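Cell notebook, bench 2, May
Right arm stops mid-task, the saga so far

Started the morning with a fault and a coffee. Finished the coffee first.

For whoever picks this up after me: the task is breakfast plating. Tray near the front, plate at the back on the black placemat, tongs do the moving. The policy is the Trastasus checkpoint from last week, the one we all agreed was good before we had run it more than a handful of times. The right arm does the tong work. The left arm is along for the ride on this task and mostly stands there being supportive.

What went wrong

Right arm froze over the placemat side with the tongs still in its fingers, then threw an overcurrent on the gripper motor and dropped torque on the whole arm. Dropping torque on the whole arm is what we told it to do on a gripper fault. I would like to meet the person who decided that, and unfortunately I have the commit history, so I have. It was me.

With the torque gone, the arm sags. It doesn't fall, because the gearboxes are stiff, but it comes down at the speed of an elevator with something on its mind, and there is tableware under it. Nothing broke. I was standing close enough to put a hand under the forearm, and did, and then spent some time thinking about how I had just put my hand under the forearm of a faulted robot.

So, two problems. The gripper overheats its own current budget, and our response to that is worse than the fault.

Log

9:40. First stop. Power cycled, homed, reran. Fine. Wrote it off as a ghost.

10:15. Second stop, same place in the task. Not a ghost.

10:30. Pulled the current trace. Gripper closes on the tongs, reaches its position target, and keeps pushing. The tongs are springy, so the target (fully closed, because somebody was feeling confident) is never reached. Current sits at the limit the entire time the arm is carrying. The Hodunix driver counts time over limit and gives up when it has had enough. Reasonable of it.

10:50. Looked up the driver's timeout. It's set to 3,000 ms. Our longest carry is longer than that whenever the policy dithers, and this policy dithers. Short carries pass, long carries die, which explains why it looked random.

11:20. Merja Jääskeläinen came by and asked whether the teleop data had the same squeeze in it. It does. The operator closes the leader gripper all the way every time, because it's a trigger and people pull triggers. The follower tries to obey. The policy learned to do likewise. So we have 271 episodes teaching a robot to strangle tongs.

11:25. Merja asked if I had read her note on this from the Heremard build. I had not. I have now. It's a good note. It has a diagram.

Things I tried that didn't help

Raising the timeout. Stopped the faults, and the gripper motor reached a temperature I could comment on by touch. Put it back.

Lowering the current limit globally. The arm no longer faults, and no longer holds the tongs either. They slide out of the fingers somewhere over the table and it carries on with great dignity, plating nothing.

Rubber sleeve on the fingers. Helps the grip, does nothing for the current. Came off on the third run. If you find a bit of black rubber under bench 2, it's that.

What seems to work

Two-stage close. Full current until the fingers stop moving, then drop to a holding limit of 500 mA. Merja's idea, my typing. The tongs stay put, the trace drops to something flat and boring, and the driver stops sulking. The policy still commands fully closed and can go on believing that it's getting it.

Reran the task from reset with the new close.

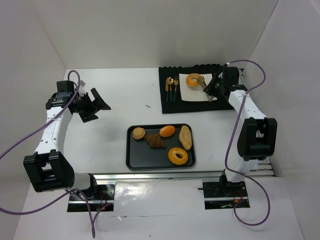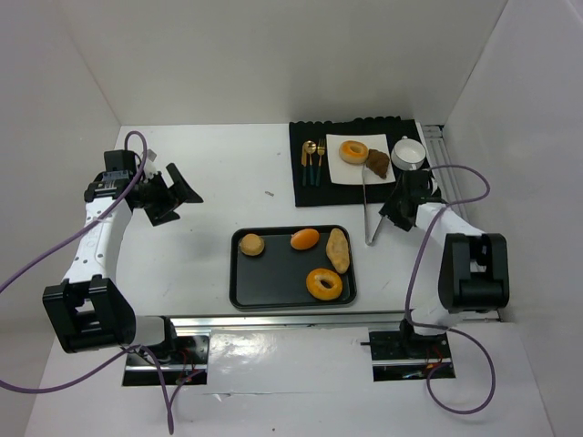
Still open

1. Fault response. Gripper fault should hold the arm where it is and open nothing. Torque drop stays on the e-stop only. I have changed it on this cell. The other cells still have the old behavior, so keep your hands out and use the stick if something needs propping up. Yes, I know who I'm talking to.

2. Jaw bias. With the holding limit the fingers settle slightly off center. Could be the tongs, could be the gripper, could be the zero. The Lau calibration script says the zero is fine, but it said that last time too.

3. Purple cable on the right arm. Not today's fault, but while I was staring at the wrist I noticed how big the loop gets when the forearm pulls back. Want a clip or a shorter run before it finds something to catch on.

4. Dataset. Do we clip the gripper command in the old episodes or leave it and rely on the driver? I say clip. Merja says leave the data alone and fix the leader trigger. She's probably right, ask her.

5. Long run. I want 95 carries in a row with no fault before I take the tape off the start button. Current count is in pencil on the whiteboard, which tells you how I feel about it.

Spare gripper motor is in the second drawer, in the bag marked GOOD?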